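The Robot Learned It From You, and That Is the Problem

By Katalin Szűcs

July 7, 2025

The pitch has become familiar. Take a plastic gripper, hold it in your hand, fold a towel or put a cup on a shelf, and do it again until the recordings pile up. Feed them to a model. The robot will pick up the rest. No programming, no engineers hovering over every joint. Anyone can teach.

I have heard this pitch four times since April, most recently from Ketill Riis of Stistex, who told me his company had gathered 3119 demonstrations of a single kitchen chore. I asked how many different people had made them. He had to look it up. The answer was two.

That ought to bother more people than it does. A demonstration carries the habits of the person who gives it. If I always reach for the cup from the left, so will the machine, and it will have no idea that the right side was ever open to it. Two people with 3119 recordings between them have mostly written down two sets of habits.

The gripper companies say the cure is variety: take the tool out of the lab and into ordinary rooms full of ordinary clutter. I agree that it helps. I doubt that it helps as much as the brochures claim.

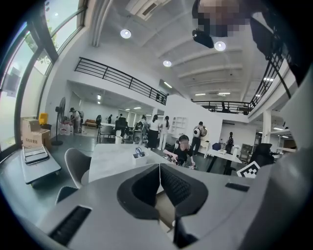 A hand-held gripper at a shared worktable, with people at work and walking through the room behind it.

Variety in the background is cheap. You get it by carrying the tool next door. Variety in the work itself costs money, and that is where the budgets go thin. What does the demonstrator do when the lid sticks? Usually she stops, throws out the recording and starts over, and the clean version goes in the pile. Orsolya Farkas, who ran remote-control sessions for Halász before she quit, told me her team recorded 3000 attempts and kept 1683. The other attempts were filed as "operator error." I would have paid more for those than for the ones they kept. Someone fumbling a lid and then getting it open is exactly what a robot needs to see.

Remote control has its own trouble. The operator can't feel the object, so she moves slowly and squeezes too hard, and the robot learns to be slow and squeeze too hard. Holding the gripper yourself fixes some of this. It also lets you twist your wrist in ways the arm bolted to the bench may never manage.

I don't think the whole approach is a fraud. Farkas doesn't either, and she has more reason to be sour than I do. But when a company gives me a number of demonstrations, I would like the number of failures to come with it, and the number of hands. Riis has promised to send me his. I am still waiting.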